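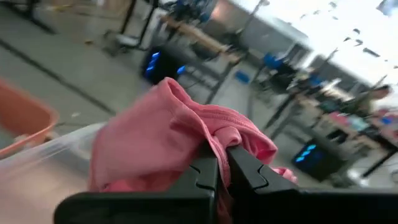
Beston, May

The Fitport sorting set: three bins, one table, a lot less laundry on the chair

Fitport started as a shelf and a couple of buckets. The set we sell now is three open containers that belong together on a table, plus a fold-flat carton for whatever is leaving the house, and we are really happy with how it has come out this spring. It's a simple thing, and it's very nice to use!

What you get

One deep bin with raised sides, for folded things. One shallow basin, for small things like socks and washcloths. One clear container, for anything you want to find again without digging. One cardboard carton, shipped flat. A roll of floor tape and a strip of paper tags come in the same parcel, along with a folded sheet that shows how to set up the table.

You can buy the bins one at a time, but they do work best as a row. Put them along the back edge of your table and tip the clean laundry out in front of them, where you can reach it. Big pieces first, then the small ones that hide underneath. A towel takes up so much of the pile that once it's folded and put away the rest suddenly looks manageable, and you can see what you've got.

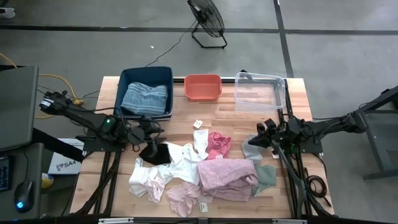
Mixed load on the butcher-block table, with the bins along the back.

The table

We don't sell tables, but we get asked about them more than anything else. You want one that lets you stand up straight and still reach the back row. Light wood is lovely for this (a gray sock shows up on it right away, and so does a black one), and a smooth top matters more than a thick one. Run your hand over it before you put knitwear down. If it catches your palm it will catch a sweater.

The tape is for the floor. Mark where the table goes and you can push it aside for other jobs and bring it back to the same spot. It sticks well to sealed concrete and to tile. On bare wood floors, try a short piece somewhere out of sight first and leave it overnight.

Soft knits and slippery things

Cotton T-shirts are forgiving. Thin knits with a bit of sheen are harder, they slide off themselves and the sleeves go everywhere. What works for us is to find one cuff, pull that sleeve out straight to the side, then find the other and do the same before touching the body of the garment. Smooth from the collar down. If there's a double row of stitching at the cuff it makes a good straight line to fold against, so use it.

Sheer fabrics we don't fold at all. Roll them and stand them in the clear container.

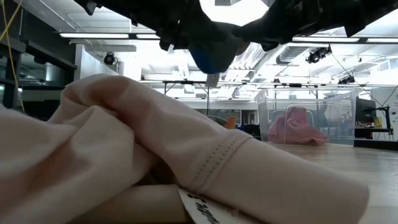
Page 10

Tags

The paper tags take ordinary marker. Write a size, a name, a shelf, whatever your system is – ours has changed four times and the tags haven't minded. They go on with a loop of thread or a small pin, and they aren't meant for the wash, so take them off first. One strip is plenty for a family's winter clothes. Refills come in a pack of 92, and there's a pack of 1000 for thrift stores and school costume rooms, which we were asked for by a store in Umden and then kept on the list.

The carton

We almost left this out of the set, and now it's the part we use most. Some clothes have no business going back in the drawer: the outgrown, the doubled up, the single sock that has waited long enough. Fold the carton open, tape the bottom seam, and keep it within arm's reach while you sort. You don't have to fold neatly here. Dark things and light things can go in together as long as they're clean and dry, and when the flaps won't close any more, it's full.
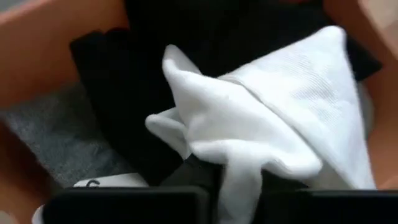
Whites, grays and blacks together in the carton.

Cleaning and care

Wipe the plastic bins with a damp cloth and dish soap. Skip scouring pads on the clear one, they leave a haze that won't come off. Don't stack anything heavy on the basin. The carton goes out with your paper recycling once it gets soft at the corners.

Ordering

Item 738, full set. Single bins are listed on the parts page. We pack in Beston and ship from Ham, usually within 10 working days, a bit longer in May when everyone is putting their coats away. Pickup at the Umden counter is free, and there's a set on the table by the door if you'd like to try it with your own laundry. People do bring it in, and we love that!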